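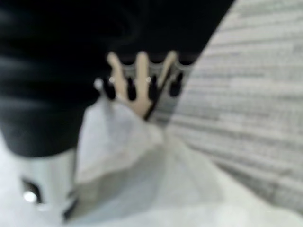
Who Fishes the Belo? A survey of day-ticket anglers on a small chalk-fed river

Introduction

The Belo is not a famous river. It rises above Mekis, wanders through a lot of cow, passes under the bypass and joins something larger and better known. It holds wild brown trout, grayling and, below the mill, chub that have learned to ignore bread. Seven miles of it can be fished on a day ticket, sold from the post office in Mekis and from the farm shop at Grultelwood.

Our module asked for a piece of fieldwork on outdoor recreation and its effect on a rural place. The other groups chose a theme park, a marathon and a ski slope, all of which have websites with numbers on them. We chose the Belo because one of us owned waders. The numbers had to be found in two cardboard boxes of ticket stubs, and one of the boxes had been stored under a leaking freezer.

The questions we set ourselves were these. Where do visiting anglers come from? Which parts of the river do they use? Do they spend anything in the area beyond the price of the ticket?

The river in sections

For the report we split the fishing into three beats, using the names already on the ticket.

Upper Mekis is narrow and overgrown. A seven-foot rod is plenty and most of the casting is done on one knee. The trout are small and very quick.

Grultelwood is the middle beat and the one on the postcards. It has long glides, gravel you can wade, a car park and a bench. Fly only until the end of September.

Bisht Water runs from the mill to the confluence. It is deeper, slower and open to bait. Locals call it the canal, which is unfair but you can see how it started.

Method

We used two sources. The first was the stubs for last season. Each stub should carry a date, a beat and a home postcode, filled in by the angler. We read and typed up 1,449 of them. Of these, 1,109 had a postcode we could use. The rest were blank, or illegible, or said "local".

The second was a questionnaire, handed out on the bank in May. We collected 125 completed forms. It had eleven questions, which was four too many, as several people pointed out while holding a rod in the other hand. Question nine ("How would you rate the river's sense of place?") was answered by very few and we have left it out of the results. One person wrote "wet".

We asked people only when they had stopped fishing or were walking between pools. This was a rule we brought in after the first morning.

Results: where they come from

Before we started, we assumed that most visitors would be from the nearby towns. The stubs half agree. Of those with a usable postcode, 57 per cent came from within twenty miles. The others were spread much more widely than we had guessed, with a clear cluster from the coast, where there is plenty of water but not the right sort.

Distance made a difference to the choice of beat. People who had driven a long way nearly always bought a ticket for Grultelwood. People who lived close by spread themselves out, and Bisht Water in particular belonged to them, especially in the last two hours of light.

Results: which water gets used

Grultelwood sold more tickets than the other two beats put together. On the bank this is easy to see. The path is worn to bare earth from the car park to the second stile and then turns back into grass. Most visitors fish the first four pools and go home having decided the river is crowded. The pools above the stile hold just as many rising fish, as far as we could judge from sitting on it.

Upper Mekis sold fewest. Those who did fish it gave it the highest marks of any beat and several asked us not to say so.

Results: money

The ticket itself is cheap. We asked what else people had bought that day within five miles. The usual answers were fuel, a sandwich and flies. The flies are sold from a tub next to the stamps and seem to be chosen mainly by colour. Only a small share of visitors had stayed overnight, and those who had were mostly at the pub in Mekis, where the Friday evening kitchen closes at half past eight, just when the trout start feeding. A later kitchen in May and June would be a simple thing to try.

Problems with the work

The stubs record tickets and not people. A keen angler who bought thirty tickets appears as thirty anglers. We could not correct for this without names, which the stubs don't have.

The May survey caught the mayfly, so our sample leans towards people who plan their year around it. They are more patient than average with fish and less so with students.

We did no sampling on Bisht Water after dark, although that is when it is busiest. The bus stops at ten past seven.

Suggestions

Put a map on the back of the ticket that shows the pools above the second stile.

Print the postcode box larger.

Keep the stubs away from the freezer.

Further work could look at the winter grayling season, when the ticket price halves and the car park floods. We would recommend a group with more than one pair of waders.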